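From: Nhyira Akolgo
To: gripper-users list
Subject: Re: Left gripper reads closed when it isn't

Lerato Dlamini wrote:

> We're seeing the left unit report fully closed while there is still
> a peg between the pads. The right unit is fine. Firmware 2709 on both.
> Swapped the cable, no change. It started some time in January, after
> we moved from the Stamier blocks to the clothes peg task. Has anyone
> else had this, and is it the encoder?

Lerato,

Probably not the encoder. We had the same fault at Vestcombe and spent a week blaming the wrong part.

Our logs showed the jaw width dropping to zero in 3 of 66 pick-ups, always on pegs and always partway through the lift. Width was fine on approach and fine again after release. A bad encoder should drift or drop out at other times too, and ours never did. When we ran the same unit open and shut with nothing in it, we got 60 clean cycles in a row.
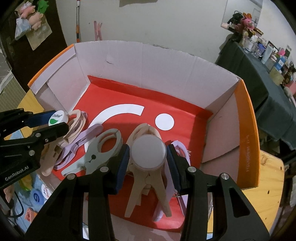
The pegs are an awkward load. If one is gripped off centre, the fingers twist a little, and on our left unit that twist was enough to shift the magnet away from the sensor. The reading then fell to its floor value, and the software took that as closed. Blocks load the pads evenly, so you would not have seen it on the Stamier set.

To check, hold a peg in the jaws and push one fingertip sideways by hand while watching the raw count - not the scaled width, which hides the jump. Keep your other hand clear of the jaws. If the count falls off a cliff, look at the magnet seat. Ours had a hairline gap on one side. Laryea re-seated it and we have not had a drop since.

One more thing. If you feed that width to a powered arm on replay, stop until this is fixed. Our Cerau arm read "closed" as "nothing held", opened in mid-air and dropped the peg. A peg is harmless enough, but we had glassware next on the list. We now reject any run where the width changes faster than the fingers can move.

Can you post the raw counts from one bad pick-up? The scaled file won't tell us much.

Nhyira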